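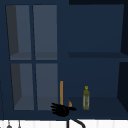 Tenkara

Tenkara is a method of fly fishing that uses a long rod, a line fixed to the rod tip, and usually a single fly. No reel is used. The method developed in the mountain streams of Japan, where it was practiced mainly for trout and char, and it is now fished in small and medium streams in many other countries. Fixed-line fishing of a similar kind was also common in Europe before reels came into wide use, and modern writers sometimes group the two together under the heading of fixed-line fly fishing.

Equipment

Rod

Most current tenkara rods are telescopic and made of carbon fiber, with a handle of cork, foam or wood. Older rods were cut from bamboo. Fished lengths usually fall between 9 and 15 feet. Short rods are used on narrow streams with low branches, and long rods on open water where the angler wants to hold more line off the surface. The sections nest inside the handle when the rod is collapsed, and a plug closes the open end.

Rods are commonly rated by the number of stiff sections compared with the number of flexible ones. A rod marked 5:5 bends well down into its lower half, while one marked 7:3 bends mostly in the upper third. The rating describes where the rod bends and does not by itself give its strength or the weight of line it will cast. Ratings are not standardized, and two rods with the same marking from different makers may cast quite differently.

The tip section ends in a short piece of braided cord called the lillian. It is glued to the tip, and the line is attached to it.

Line

Two main types of line are in use. Tapered lines are made of twisted strands of nylon or fluorocarbon, with strands dropped toward the thin end. Level lines are cut from a single spool of fluorocarbon and have the same thickness throughout. Tapered lines turn over more easily and are often given to beginners. Level lines are lighter, sag less between the rod tip and the water, and can be cut to any length, but they are harder to cast into wind.

A common starting length is the length of the rod. Experienced anglers may use a line half again as long, in which case the fish has to be brought in by taking hold of the line by hand.

Tippet

A section of thin nylon or fluorocarbon, normally 2 to 4 feet long, joins the line to the fly. Tippet is chosen to break before the rod does. Many makers print a maximum tippet size on the rod or its tube, and exceeding it is a frequent cause of broken tips.

Flies

The fly most closely tied to the method is the sakasa kebari, which has a soft hackle leaning forward over the eye of the hook. When the fly is pulsed in the current the hackle opens and closes. Ordinary dry flies, nymphs and wet flies are also used. Some anglers carry a single pattern in a few sizes and vary the way it is presented. Others choose patterns to match local insects, as in most Western fly fishing.

Technique

Casting

The cast is a short overhead stroke with a firm stop on the back cast, made mostly with the forearm and a small movement of the wrist. The rod is stopped high on the forward cast so that the fly lands before the line. On a well-placed cast only the fly and part of the tippet touch the water.

Presentation

Because most of the line is held in the air, cross-currents have little effect on the drift. The usual presentations are:

Dead drift. The fly travels at the speed of the current with no added motion.

Pulsing. The rod tip is raised and lowered a few inches at regular intervals as the fly moves downstream.

Pause and drift. The fly is held in place for a moment, allowed to drift, and held again.

Pull. The fly is drawn a short distance upstream or across, then released.

Sinking. The fly is cast into a small fall or fast inflow, and the current carries it down into the pool below.

Landing fish

The rod is raised and tilted back to bring the fish within reach. With no reel to give line, the angler must follow a strong fish downstream or turn it with side pressure. Pointing the rod straight at a running fish removes the cushioning of the rod and places the full load on the tippet.

Suitable water

The method works best within a distance of the angler equal to the combined length of rod, line and tippet. Pocket water, plunge pools and streams that can be waded are well suited to it. Wide rivers and still water present difficulties, although fish holding close to the bank can be reached. Strong wind limits the use of level lines in particular.

Comparison with Western fly fishing

The principal differences are the absence of a reel and the fixed casting distance. Western lines are heavy enough to load the rod and can be shot through the guides to reach distant fish, but their weight pulls them down onto the water, where the current drags them. Tenkara lines are much lighter. The smaller number of parts also reduces packed weight, which has made the method popular with backpackers. A collapsed rod is often 2 feet long or less, although lengths vary with the number of sections.

Care and storage

Rods are extended from the tip downward and collapsed from the bottom upward. Sections should be seated with a light pull and without twisting. Stuck sections are usually the result of grit or overtightening, and can often be freed by rolling the joint between two pieces of rubber. After use the rod is taken apart by removing the butt plug — the sections then slide out — and left to dry before being stored. A rod put away damp may swell at the finish and bind.

Extended carbon fiber rods conduct electricity. They should be kept clear of overhead power lines and collapsed when lightning is near.

Regulations

Rules differ from place to place. Some fly-only waters define fly fishing by the type of line or require a reel, and under such wording a fixed-line rod may not qualify. Other waters define it only by the fly. Anglers are advised to check the current rules for the water they plan to fish, including license requirements, hook restrictions and closed seasons.

See also

Fly tying
Dapping
Pole fishing
Wet fly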